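Anard opens orders for Gronik laundry service

2023-04-29

Anard has opened orders for Gronik, a two-armed robot that loads and unloads front-loading washers and dryers in shared laundry rooms. The service is offered to student residences, hostels, care homes and small laundries, and covers the robot, installation, software and repairs under one monthly fee.

Gronik works with the machines a site already has. It opens and closes round front doors, moves items between the drum and a basket on the floor, and carries on to the next machine when told to by the scheduling software. The site does not need to change its machines or fit powered doors.

Each arm ends in a two-finger gripper. A camera at the head gives the robot a view of the room, and smaller cameras near the grippers are used close to the door, where chrome and tinted glass can be hard for a single camera to read. Anard has put most of its work over the past year into this part of the job.

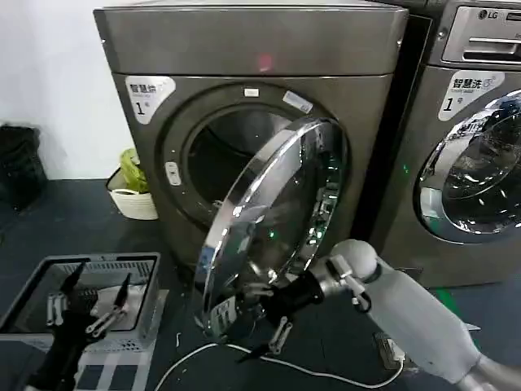 Right gripper on the rim of an open washer door.
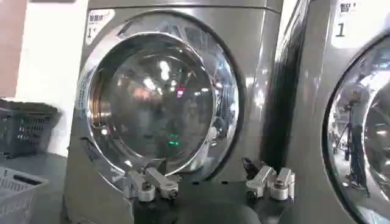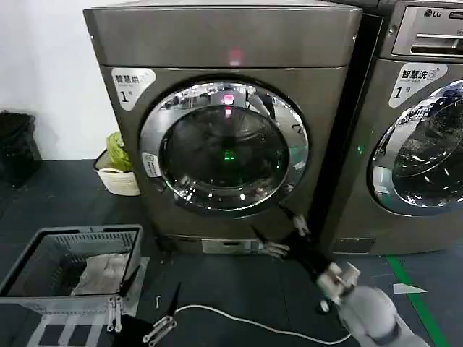
The service is sold in two plans. The basic plan covers washers only. The full plan adds dryers, and staff can set which loads are to be moved across and which are to be left in the basket for line drying. Both plans have a minimum term of 3 months, and a site can switch plans at the end of any month.

Anard ran a trial with the laundry operator Mestard at its Correa site, ending in March. Gronik handled 1,293 loads during the trial, of which 643 were moved from washer to dryer. Mestard staff stayed on hand throughout and stepped in when a load tangled or a sock was left in the door seal. Mestard has since signed up for the full plan.

"Our staff spent a good part of each shift bending down to machines and baskets," Mestard said in a statement. "We wanted something that would take on that part and leave them free for folding and the front counter. It is slower than a person – we knew that going in – but it will keep going through the evening."

Sites are asked to keep a clear floor area in front of the machines. Installation takes one day, including the time needed to record the position of each door. Staff training is done on site and runs for 60 minutes.

Gronik does not sort, fold or iron, and it does not measure detergent. Anard is working on detergent dosing but has not set a date for it. Top-loading machines are not supported.

Orders placed now will be filled in the order received. Pricing depends on the number of machines and is available from the Anard sales office on request. Demonstrations at the Correa site can be booked through the same office.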